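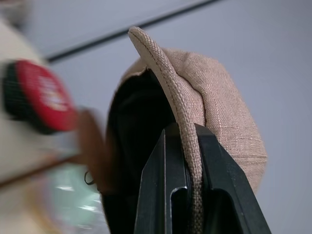 What Robots Do All Day (Mostly, They Pick Things Up)

If you have ever been told to pick up your clothes, you may think it is the easiest job in the world and that you simply have better things to do. The robots at Drusside would not agree with you. Picking up clothes is pretty much their whole life.

Drusside is a robot workshop in Temalholm, and every August it opens its doors for a day so people can come in and stare. We went. There was a line, and there was lemonade, and behind a yellow rope there was a robot arm named Skollis, trying to tidy up.

Why is a cap so hard?

Think about a brick. A brick is the same shape when you lift it as it was before. You can tell a robot where the brick is and how wide it is, and off it goes.

Now think about a cap. Grab it by the edge and it droops. Grab it by the top and it squashes. Put it down and it lands in some new shape that it has never been in before, just to be annoying. Engineers call things like this "soft objects." Socks are soft objects. So are towels, bread dough, and your little brother when he doesn't want to leave the playground.

Skollis has two black fingers and no thumb. You can try this yourself: hold your pointer finger and your middle finger out straight, and pick up a hat by squeezing it between them. Then try to fold it. Come back when you've finished being frustrated.

How does it see?

Skollis has a small camera near its fingers, on the part you might call the wrist. That means it sees its own fingers all the time, and whatever they are holding very close up. When it holds a tan cap, it sees threads and stitches and a great big puff of cloth. It is a bit like looking at the world with your nose pressed against your lunch.

Things that rush past the camera come out as smears. Your eyes do this too if you spin around fast, but your brain is good at ignoring it. A robot has to be taught which smears matter.

How does it learn?

By doing the same thing over and over. On the open day, Skollis was set a job of 71 pickups, and the people at the workshop kept score on a whiteboard. When we left it had dropped 5 things. One was a mitten, and it dropped it on a visitor's shoe, which got the biggest cheer of the afternoon.

Each try gets saved, the good ones and the bad ones. A computer program called Lyimo goes through them later and looks for what the good ones had in common. Maybe the fingers closed a little slower. Maybe they took hold of a thick edge and left the floppy middle alone. Next time, Skollis tries more of that. You learned to tie your shoes in much the same way, except that you probably cried more.

Can I have one for my room?

No. We asked. A robot like Skollis weighs more than you do and has to stay bolted to its table, so you would need to carry your room to the robot. It also doesn't know where your clothes go. It only knows how to pick them up and put them in a bin, and you can do that already.

Visiting

Children who are at least six get a turn at the controls, which are two levers and a big red stop button. Everyone wants to press the stop button. They let you press it once.

Words to know

Gripper: the part of a robot that grabs things.
Soft object: anything that changes shape when you pick it up.
Pickup: one try at grabbing something, even if it ends up on somebody's shoe.

Page last updated October 2019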